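Samran Kaewsai on the sitcom that won't lie down

I'd only meant to ask Samran Kaewsai for ten minutes about the fourth series of Pakell, and we ended up talking until the café wanted its chairs back. 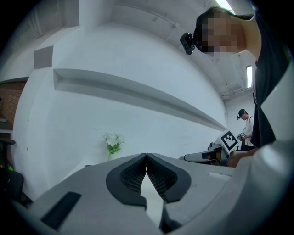
Leaning in over a light grey gripper with black fingers.

He created the show, and he still writes most of it. "The first pilot was dreadful," he told me, cheerfully. "We had 548 people apply for tickets, 400 turned up, and I could hear every one of them not laughing."

So what changed? Fosia, mostly – the landlady, who had four lines in that pilot and now gets the fan mail. I asked if he minded (I would!) and he shook his head. "I write her scenes first. Then I have a biscuit and do the others."

The viewing figures dipped last year and I did bring it up. He'd had 2,149 emails after the De Haan wedding episode, a good few of them furious. "I read the lot. My mum sent two."

Filming starts again in March, and he wouldn't tell me whether Asero, the useless brother, comes back from Spain. I tried three times. "Ask me about the dog," he said, so I did, and the dog's staying.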